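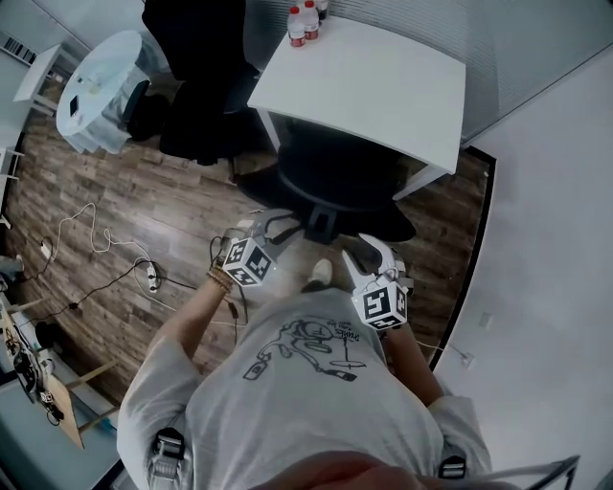

Glaze notebook, December
Posted by the glaze bench, 9:40 p.m.
13 shares | 6 comments

Opened the ash kiln tonight and I am so pleased with it that I'm writing this up before washing my hands. The apple ash works at cone 6! Not every mix, and two of the tiles are welded to the biscuit slabs I set them on, but there's a whole row in the middle of the line blend that I would happily put on a bowl tomorrow.

Going back a bit for anyone who missed the fall entries. The ash came from the Boutros orchard, out of the stove they feed with prunings. We got a feed sack of it, very fluffy, full of charcoal and a surprising number of staples. I dry-sieved it through the kitchen strainer first and then through the 60 mesh, outside, with a respirator on. Half of it is still unwashed in the lidded bin under the sink. The other half had three changes of water, with the water poured off after it settled overnight each time. Gloves for all of it please, the first rinse feels slippery for a reason and it will take the skin off your fingertips.

The washed ash dried down to 234 grams from the first bucket. Less than I hoped. It seemed like a mountain going in.

Plan was a simple line blend. Washed ash at one end, our regular frit and ball clay mix at the other, stepping across. Then the same line again with unwashed ash, and then both lines again with red iron added. With repeats on the other clay body that made 47 tiles, which is more than I have ever put through the small kiln in one go. I pressed them as L shapes so they stand up and we can see how the glaze moves on a vertical face. Textured stripe down the left side, smooth on the right, number written on the back in iron wash. Please copy this if you are making tiles for the shelf, the flat ones tell us nothing about running.

Clay bodies: the Grurkitz white and our own reclaim. The Grurkitz is lovely to press, very smooth, and it leaves the mold without any cornstarch. Reclaim is reclaim. It had a lump of something hard in it that I had to dig out of four tiles.

Weighed everything on the Jokico scale, which drifts if the heater is blowing on it. I tared before every ingredient and redid the first three batches once I caught on. So if you compare with my October pages and the small percentages look off, that is probably why. I've put a strip of tape on the bench showing where the scale should live.

Firing was in the Wusteck. Slow to start, medium after that, then a ten minute hold at the top and a controlled cool down through the range where the crystals like to grow. The witness cones on the middle shelf were down exactly how I wanted them. Bottom shelf a touch cooler, tip not quite touching. I had meant to put a pack on the top shelf too and found it sitting on the windowsill after I had already pressed start. Next time!

Now the results, in the order I unloaded them.

Low ash end, washed: glossy, a bit boring, clear with a faint straw color. Fits the Grurkitz body fine. Crazed on the reclaim, with a very fine net that kept pinging while I was carrying the shelf over.

Middle of the line, washed: oh these are good. Soft yellow-green where it pools, breaking to a warm tan over the texture. A little rivulet effect but it stops well short of the foot. The surface is somewhere between satin and gloss. I held one under the lamp for far too long. It has tiny pale flecks floating in it and I suspect that's the slow cool doing its thing, although I should really fire one tile fast to find out before claiming it.

High ash end, washed: dry and scabby, like old bark. I wouldn't eat off it, but on the outside of a planter? Yes please. The driest one has a nearly pink blush on one side and I have no idea where that came from.

Unwashed line: much runnier all the way along, as expected with the soluble stuff still in there. These are the two that ran off and took the biscuit slabs with them. More drama in the rivulets, more depth in the pools, and the slop in the bucket had gone thick like yogurt overnight. I don't love working with a bucket that changes from one day to the next. The color is richer though, so I am torn.

Iron lines: amber through to a proper treacle brown. Past the middle it goes nearly black on the reclaim and then throws up rusty speckles right at the edges. Tile with 13 percent ash and the higher iron is one to stare at. I've put it at the front of the shelf with a clothespin on it. Please don't move it, I need it for matching.

Things I did badly, so I remember:

Dipped the second batch too thick. I was counting to three in my head and got talking. Two passes on the vertical face also means the overlap line shows on everything.

Wrote two backs with the same number. I think I know which is which from the clay color, and I've marked both with a question mark in the ledger.

Didn't sieve the high ash mixes a second time. The crunchy spots on those are undissolved bits and shouldn't count against the recipe.

What I'd like to do next: take the best middle tile, washed, and run a small triaxial around it with silica and a bit more clay. It only wants a nudge to stop the crazing on reclaim. After that a row of test cups, because a tile never tells me how a glaze feels on a rim. I'd also like to do a freezer and boiling water test on the cups, and the lemon slice overnight. High ash glazes can be soft and I'd rather learn that from a lemon.

If anyone burns a single kind of wood at home and could save a bucket of clean ash (no painted scraps, no glossy paper, no barbecue briquettes), I will take it gladly. Oak would be wonderful. Label the bucket with the wood and keep it dry.

Kiln shelf with the stuck slabs is leaning by the door. I'll grind it in the morning and put on two coats of wash before anyone needs it. The kiln itself is empty and free for bisque.

Oh, and the pool at the foot of the middle iron tile has gone faintly blue at one edge. Just noticed it. Going back to look with the loupe.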